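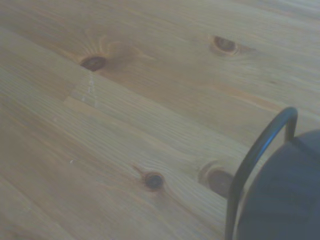 Visitor Attractions, Unit 6: Reading a Public Garden
Tutor: Jummai Eze

Bring these notes to the April visit. The coach leaves for Sekport at 10 and the driver has heard every excuse.

The garden at Laken began as the private grounds of the Du Plessis family, who made their money in rope and spent it on rhododendrons. The town took it over when the rope ran out. You will see three layers on the ground: the family's terraces, the town's bedding, and the gift shop.

Routes
Most visitors turn right at the gate, follow the widest path and stop at the first bench. Designers know this and put the expensive planting there. Zinhle Zwane's survey of the site lists 13 viewpoints, of which six are used and one faces the bins.

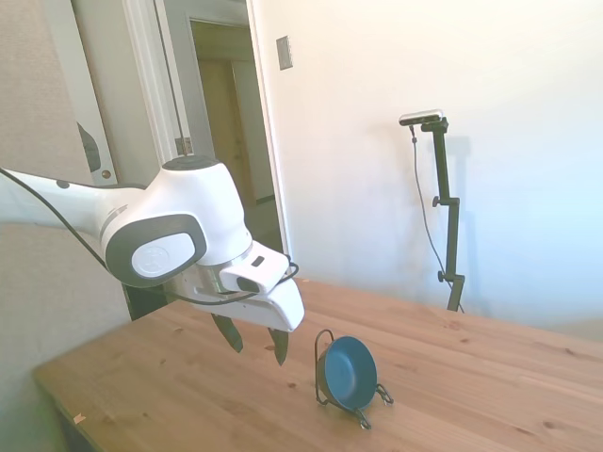
White arm with the two gripper fingers open.

Water
The lake is shallow and younger than it looks. Note how the far bank bends out of sight, so that a modest pond passes for something grander. Hotels do the same with corridors, less successfully.

Signs
Count the verbs on each board. "Please keep off" is a management plan in three words. Compare the Curkano entrance, where the boards explain the planting at such length that the planting is hard to see.

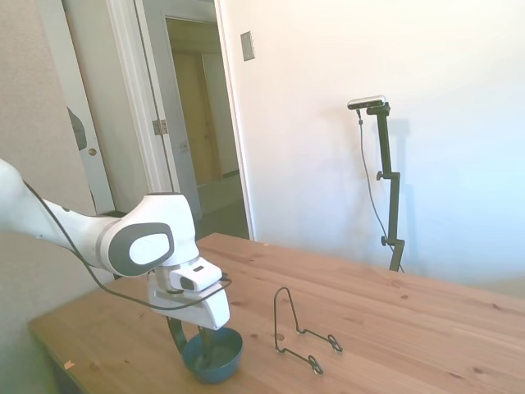

Gripper fingers inside the small bowl, on a light wooden table.

For the seminar
Sketch one route from memory – no phones – and mark where you slowed down. Read chapter 6 of the course pack before you come. The tearoom is not a viewpoint, though last year's sketches were very detailed on the scones.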